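Clulix Players' Group – Minutes of the Spring Meeting
27 Mar 2022, back room at the Olmedo

I took the notes again, so grumbles about the spelling come to me. We were late getting going because the projector wanted an update, and then it wanted another one.

1. Last meeting's minutes
Agreed as written, apart from one fix. I had put down that the group "would" run a Luvovura ladder over the winter, and what we said was that we "might." We didn't run it. I've changed the word.

2. Loot boxes in league games
This took up most of the evening, and I'm glad it did. Luvovura's last patch put paid card packs into the ranked mode, and the cards in them carry over into our league matches. Three of the younger members' parents had written in about it, and I read the letters out. One was pretty angry. The other two mostly wanted to know how to turn purchases off on a shared account, and I've promised to type up the steps and send them around.

There were two camps in the room. One side said what people spend is their own business and the packs hardly change a match anyway. The other side said a kid who gets flattened by a bought deck in week one isn't coming back in week two. I lean toward the second lot, and I said so, which I probably shouldn't do while holding the pen. Somebody brought up that sticker albums work the same way and we all survived those. Then we lost a good ten minutes to sticker albums!

What we voted on: for the next season, league matches use the starter set plus anything earned in play. No pack cards. Carried, 13 for and 3 against. Players will show their deck list to the other side before the match, same as we did two seasons back. If a card can be got both ways, it's allowed, and we're not going to go digging through anybody's receipts.

Still open: what to do about the cosmetic stuff. My feeling is leave it alone – a gold card back never beat anyone – but we didn't vote, so it goes on the May agenda.

3. Age groups
We have an under-16 table now and it needs its own finish time. Agreed that under-16 matches end by 8:30, even if the round isn't done, and unfinished games get replayed the next time. There was a question about whether chat should be switched off in those matches. Yes, it should, and it will be. That one took no time at all.

4. Trip to the Birnberg open day
The Birnberg studio is letting groups in to try its new racing game before it's out. We have 30 places and the bus is booked. Please don't tell me by text that you're coming, put your name on the sheet by the door, because my texts are a swamp. Under-16s need the signed form as well. Bring lunch, as the cafe there shuts early and last year a lot of us lived on mints.

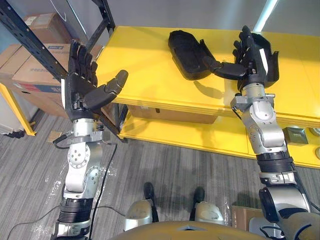 5. Money
The fee stays where it is. We're a little ahead of last year, mostly thanks to the swap night. We did talk about a second console for the big screen, and most people liked the idea until we got to the price. I'm to get quotes for a used one and bring them in May. If you know of one going cheap, catch me before you buy it on the group's behalf, please and thank you.

6. Anything else
The headset with the crackle is officially retired. Two controllers went home in somebody's bag after the swap night and it'd be great to see them again, no questions asked.

We had a request for a quiet night with puzzle games and no tournament running. I love this one. We'll try it once, after the trip, and see who turns up.

The rule sheet on the wall still says packs are fine. I'll swap it out when the new one's printed, and until then go by item 2 above.

Next meeting is in May, same room. I'll send the date once the Olmedo confirms it. Anything for the agenda should reach me a week ahead, and that includes card backs.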